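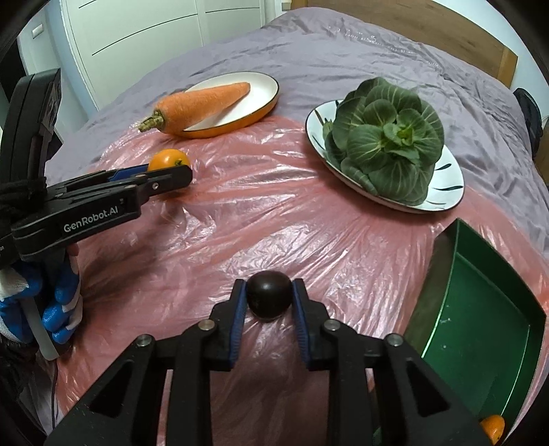 자두 씨 심어서 나무로 키워 보신 분 계신가요?

Kristýna Hudec

아파트 4층, 남향 베란다입니다. 작년 여름에 시장에서 산 자두가 유난히 맛있어서 씨 몇 개를 씻어 말려 두었다가 화분에 심었습니다. 겨울 내내 흙만 쳐다봤습니다. 흙도 저를 쳐다봤고요. 3월이 되었는데 아직 아무 기척이 없습니다.

남편은 제가 빈 화분에 물 주는 모습을 보고 종교 생활이냐고 묻습니다. 반박할 말이 없어서 여기에 여쭙니다.

첫째, 씨를 딱딱한 껍데기째 심었는데 깨서 심어야 했던 건가요? 둘째, 겨울에 거실에 들여놓은 게 문제일까요? 얼까 봐 난방 잘 되는 자리에 모셔 두었습니다. 셋째, 만약 싹이 나면 언제쯤 자두를 먹을 수 있나요? 제가 아직 살아 있을 때였으면 좋겠습니다.

흙은 동네 꽃집에서 파는 Todora 분갈이흙 썼습니다. 한 봉지 4000원짜리입니다. 비료는 아직 안 줬습니다. 줄 대상이 없어서요.

Darragh Gallagher

거실에 들여놓은 게 원인일 가능성이 제일 큽니다. 자두 씨는 추위를 겪어야 깨어납니다. 겨울을 제대로 보내지 않은 씨는 아직 가을인 줄 알고 계속 잡니다. 따뜻한 거실에서 호강시키셨으니 씨 입장에서는 일어날 이유가 없지요.

지금 화분을 엎어서 씨를 꺼내 보세요. 물컹하거나 곰팡이 냄새가 나면 보내 주시고, 단단하면 아직 희망이 있습니다. 순서는 이렇습니다.

씨를 흐르는 물에 씻고 하룻밤 물에 담급니다. 키친타월이나 이끼를 적셔서 꼭 짠 다음 씨를 감싸 지퍼백에 넣습니다. 물이 뚝뚝 떨어지면 너무 젖은 겁니다. 냉장고 채소칸에 넣고 석 달쯤 잊어버리되, 완전히 잊지는 마시고 가끔 열어서 곰팡이만 확인하세요. 봉지에 날짜와 내용물을 꼭 적으시고요. 저는 안 적었다가 장모님이 버리셨습니다. 그해 겨울 농사가 그렇게 끝났습니다.

사과나 배는 같은 칸에 두지 않는 편이 좋습니다. 익으면서 나오는 가스가 씨눈에 좋지 않다고들 합니다.

뿌리가 비죽 나온 씨부터 화분에 옮기세요. 깊이는 손가락 두 마디가 조금 안 되게. 지금 냉장고에 넣으면 초여름에 나오게 되는데, 한여름 뙤약볕만 가려 주면 키울 만합니다. 싫으시면 올여름 자두 새로 드시고 그 씨로 늦가을에 시작하셔도 됩니다. 저라면 후자입니다. 자두도 한 번 더 먹고.

껍데기는 꼭 깰 필요 없습니다. 깨면 빨라지긴 하는데 초보는 알맹이까지 깨서 문제입니다. 해 보시려면 망치 말고 바이스나 호두까기로 옆선을 살살 누르세요. 꺼낸 알맹이는 먹는 것 아닙니다. 아몬드처럼 생겼다고 드시면 안 됩니다.

열매는 빨라야 4년, 보통은 더 걸립니다. 베란다 화분이면 훨씬 더 걸리거나 안 열릴 수 있습니다. 게다가 씨로 키운 나무는 부모와 같은 맛이 난다는 보장이 없습니다. 사람 자식하고 비슷합니다. 또 자두는 품종에 따라 혼자서는 열매를 못 맺는 것이 많아서, 꽃 피는 시기가 맞는 나무가 2그루는 있어야 안심이 됩니다. 베란다에 자두나무 두 그루면 빨래는 다른 데 너셔야 합니다.

Simão Bettencourt

그냥 묘목 사세요. 저도 씨부터 해 봤는데 시간 낭비입니다. 접목묘는 심고 몇 년이면 먹습니다. 씨 값은 공짜지만 화분 흙 물 다 돈입니다.

Svetozár Michalík

윗분 말씀이 맞기는 한데 질문하신 분은 자두가 급해서 물으신 게 아닌 것 같습니다. 자두가 급하면 시장에 가셨겠지요.

덧붙일 것만 적습니다. 화분은 처음부터 큰 것 쓰지 마세요. 큰 화분에 싹 하나 꽂아 두면 흙이 안 말라서 뿌리가 상합니다. 저는 1000원짜리 플라스틱 포트에 키우다가 밑구멍으로 뿌리가 보이면 한 치수씩 올립니다. 배수구멍 없는 예쁜 도자기 화분은 연필꽂이로 쓰시고요.

그리고 싹이 난 뒤에도 겨울에는 밖에 두셔야 합니다. 잎이 다 떨어진다고 놀라서 거실로 들이는 분들이 계신데, 자두나무는 원래 겨울에 죽은 척합니다. 저희 집 것도 매년 죽은 척을 아주 잘해서 첫해에는 진짜로 버릴 뻔했습니다. 손톱으로 가지를 살짝 긁어서 속이 초록색이면 살아 있는 겁니다. 다만 화분은 땅보다 뿌리가 잘 어니까 많이 추운 날엔 화분 둘레를 뽁뽁이로 감아 주세요.

진딧물은 반드시 옵니다. 4층이어도 옵니다. 어떻게 올라오는지는 모르겠습니다. 새순 뒷면을 자주 보시고 보이면 물로 씻어 내리세요. 잎이 돌돌 말린 다음에는 약도 잘 안 닿습니다.

저는 씨 심은 지 꽤 되었고 꽃은 두 번 봤습니다. 열매는 한 개 열렸는데 까치가 먹었습니다. 까치 표정을 봐서는 맛이 괜찮았던 모양입니다.

Kristýna Hudec

답변 감사합니다. 방금 화분 엎어 봤더니 씨 두 개는 물컹하고 나머지는 단단합니다. 단단한 것들은 씻어서 물에 담갔습니다. 봉지에 이름도 크게 썼습니다. 남편한테는 이제 냉장고에 대고 기도할 거라고 말해 두었습니다.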